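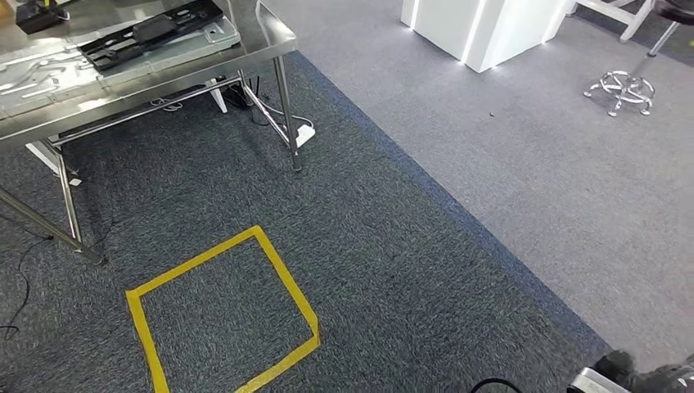
Steel table on the carpet

Skitport to Stenville fares

tailwind_tam
08/05/2019
Has anyone else seen what Ferri want for the Skitport to Stenville flight in September? I paid 500 return last year. Same flights now come up at 600, and that is without a hold bag. There is no other airline on the route since the Clolville one pulled out.

gatefourteen
It went up when the morning flight was dropped. One plane a day each way and it is nearly always full. They can charge what they like.

PlainJane62
Don't agree that it is full. I flew out midweek and had the row to myself, both ways. They are just pricing for people whose firms pay.

gatefourteen
Midweek maybe. Try it at the end of the week.

oldkitbag
Go from Clolville instead. It is a longer drive but there are two airlines there and parking is cheaper.

tailwind_tam
Looked at that. By the time I add fuel and a night's parking I save very little, and I get home after midnight.

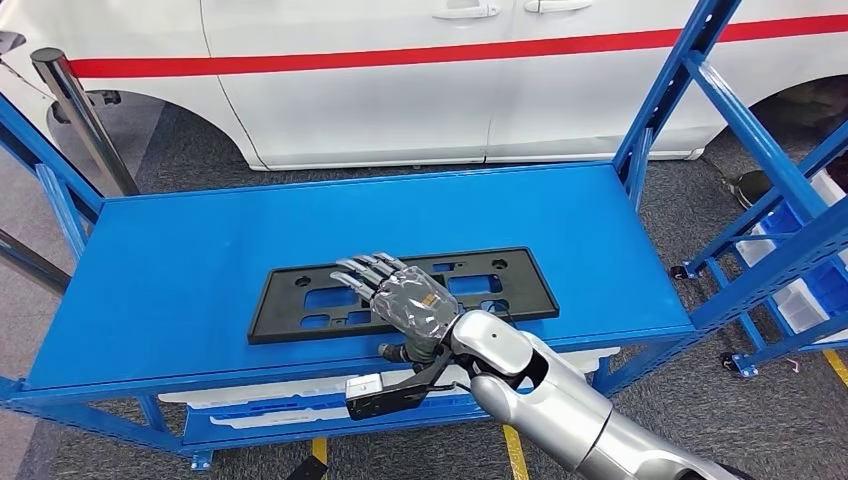 mossy_b
Can you change the date on Ferri's cheapest ticket?

PlainJane62
Only if you pay the change fee plus the difference in fare, and it has to be done before check-in opens.

oldkitbag
The flexible ticket was 1000 when I looked. Not worth it unless you know your plans will move.

gatefourteen
It is if work is paying. I have had to change three times this year.

tailwind_tam
Work isn't paying, sadly. I'll leave it another week and see if it drops.

PlainJane62
I wouldn't wait. Mine went up twice while I was thinking about it.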